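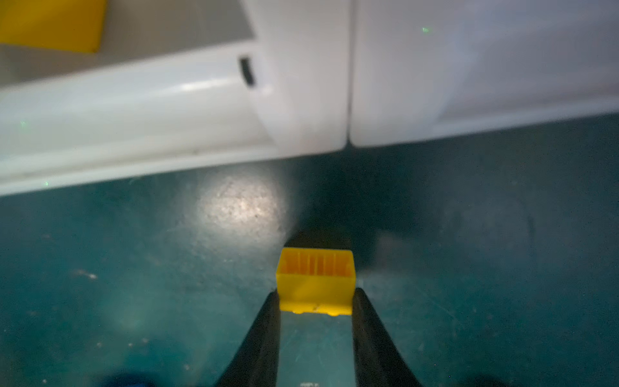 White plastic panels with a narrow seam between them.

Sorting household waste should be simpler than it is

Thursday, October 1, 2020

The Ina district now asks its residents to divide their rubbish into seven streams. The guidance runs to 19 pages. It distinguishes between two kinds of card, three kinds of plastic and a class of "mixed light items" which the authors themselves appear to find difficult to define. This association supports recycling and has done so for many years. We do not believe that the present rules serve it.

A household in a small flat has space for two bins, perhaps three. The rules were plainly drawn up with a larger kitchen in mind.
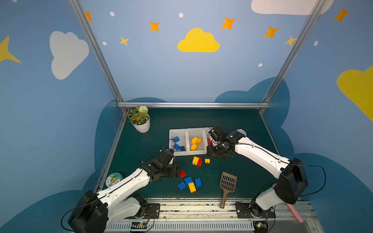
The district's answer has been a fine of 83 pounds for repeated mistakes. We regard this as a poor substitute for clear instruction. In the Preda estate, where 200 homes share a single collection yard, a fine cannot fairly be laid at any one door, and the charge has been passed to all tenants through the service account. Those who sort with care pay the same as those who do not sort at all.

It is argued that fewer streams would mean more work at the depot. That may be so. The depot has trained staff, good light and proper equipment, and it is reasonable that the finer work should be done there.
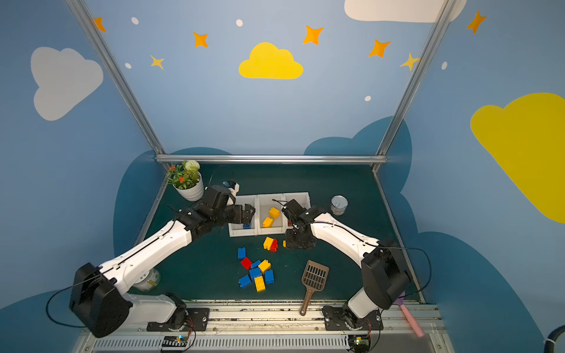
Three white bins side by side, with yellow bricks in the middle one.

The neighbouring district of Hirora collects in three streams: food, dry recycling and the remainder. Its guidance fits on one sheet. Residents are given 30 days to correct an error before any letter is sent, and the letter says what was wrong. We would ask Ina to adopt the same practice before the next contract is let.
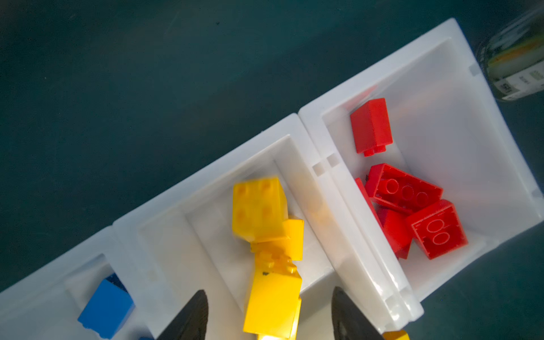
By the Policy Office, Ina Residents' Association

We recognise that the current contract has some time to run. The wording of the guidance, however, could be changed this month at little cost, and the shared fine at Preda could be suspended while the matter is reviewed. We have written to the district on both points and have asked for a reply by the end of October.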